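Resources > Environmental Compliance > Site Inspection Checklists

Environmental Safeguards Inspection: Checklist with Comments
Project: Ocampo River Crossing and Access Road
Contractor: Flolteck
Inspection date: 07/02/2021
Lead inspector: Damir Kos
Reviewed by: Todor Babić

This checklist records compliance with the environmental conditions attached to the construction permit. Each item is marked Met, Partly met, Not met or Not inspected. Comments are binding on the contractor where they contain the word "shall."

1. Permits and public information

1.1 Construction permit and environmental decision held at the site office. Met.
Comment: Both documents were produced on request. The annex on river works is an older version and shall be replaced.

1.2 Non-technical summary available to residents in the local language. Partly met.
Comment: Copies are held at the Bostberg municipal office. The village of Sturkedska has not received any. The public hearing record states that both places would be served.

1.3 Complaints register open to the public. Met.
Comment: Three complaints were entered since January, all about dust on the access road. Two have written replies. The third shall be answered within 10 days.

2. River and groundwater

2.1 No machinery in the riverbed outside the permitted period. Met.

2.2 Silt barriers in place downstream of the works. Not met.
Comment: The barrier on the left bank has collapsed over a length of 40 meters. Work on that bank shall stop until it is rebuilt and a new inspection has been carried out. The same defect was noted at the previous visit.

2.3 Fuel and oil stored on a sealed surface with a containment wall. Partly met.
Comment: The main store complies. Two drums were found on bare ground behind the equipment shed. No spill was seen. The drums shall be moved to the main store.

2.4 Water samples taken upstream and downstream and sent to an independent laboratory. Met.
Comment: Chain of custody forms are signed and complete. The laboratory reports results to the inspectorate and the contractor at the same time, as the permit requires. The downstream sampling point is not marked on the ground and should be, so that later samples are taken from the same place.
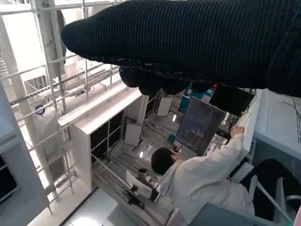 3. Land, trees and habitat

3.1 Tree felling limited to the marked corridor. Met.
Comment: Stumps were checked against the felling plan along the full corridor.

3.2 Topsoil stored separately for later use. Partly met.
Comment: Piles are correctly placed but have been mixed with gravel at the eastern end.

3.3 Nesting survey completed before clearance of the second section. Not inspected.
Comment: The survey report was not at the site. A signed copy shall be sent to the lead inspector before any clearance begins.

4. Waste

4.1 Construction waste sorted and removed by a licensed carrier. Met.

4.2 No burning of waste. Met.
Comment: Ash was present near the workers' rest area. The site manager stated that it came from a cooking fire. No waste remains were found in it.

5. Dust and noise

5.1 Access road watered on dry days. Not met.
Comment: The watering log has gaps and does not name the person responsible. A named person shall be appointed for each shift.

5.2 Night work notified to residents in advance. Met.
Comment: No night work has been recorded in this period.

Follow-up

Items 2.2 and 5.1 will be checked again at an unannounced visit. If item 2.2 remains Not met, the matter will be referred for a decision on suspension of the river works permit. The contractor may submit written remarks on this checklist within 10 days of receiving it. Remarks will be attached to the public copy without changes.

A copy of this checklist is available for inspection at the Bostberg municipal office during opening hours.

Contact the inspectorate | Copyright 2021 | Back to top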